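Old desktop shuts off after a few minutes, worth fixing?

Posted in Home Computers – Desktops

limton_dave42
I have an office desktop I bought used in April from a surplus store in Limton. It worked fine until last week. Now it boots normally, I get to the desktop, and after a few minutes it powers off with no warning and no error message. If I turn it right back on it dies even faster. If I leave it alone for an hour I get a few more minutes out of it.

I only use it for email, a label printer and the Fahmy bookkeeping program, which won't install on my newer laptop. So I'd like to keep this one going if it doesn't cost much. I already swapped the power cord and tried a different wall outlet. Event viewer just says the previous shutdown was unexpected.

I took the cooler off to check the thermal paste and wiped the processor down. 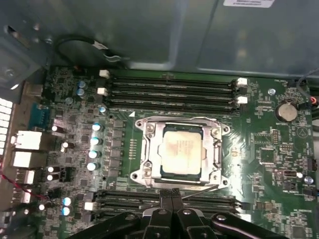
Before I put it back together, should I be looking at anything else? And is it worth buying a power supply for a machine this old, or am I better off spending the money on another used one?

oltbridge_pc
Dying faster when you restart it right away sounds like heat. Do the cheap things first.

Clean off whatever paste is left with rubbing alcohol and a lint-free cloth, both on the processor and on the bottom of the cooler. Put a small dot of new paste in the middle, about the size of a pea. Set the cooler straight down and tighten the screws in a cross pattern, a little at a time. Plug the fan back in – people forget this more than you'd think – and check that it spins when you power on.

Then go into the BIOS and leave it on the hardware monitor page. If the temperature keeps climbing while it's just sitting there, the cooler isn't making good contact or the fan is bad. Office machines from that period often have a fan that runs around 2000 rpm at idle, but yours could be different. If the temperature levels off and it still shuts down, I'd suspect the power supply.

Check the shape of the power supply before you order one. A lot of office cases don't take the standard size, and some boards use an odd connector. Take the old one out and match it.

And back up your bookkeeping files today, onto a USB stick or anything else. A machine that cuts out in the middle of a save can damage the file.

rustygate2802
just get another one, used ones are cheap

hemano_fan
Had this with mine, same kind of shutdowns. It was dust. The Hemano cooler I had was packed solid between the fins and you couldn't see it with the fan on. Take the fan off the heatsink and look. I used canned air outside and it's been fine for 2 years.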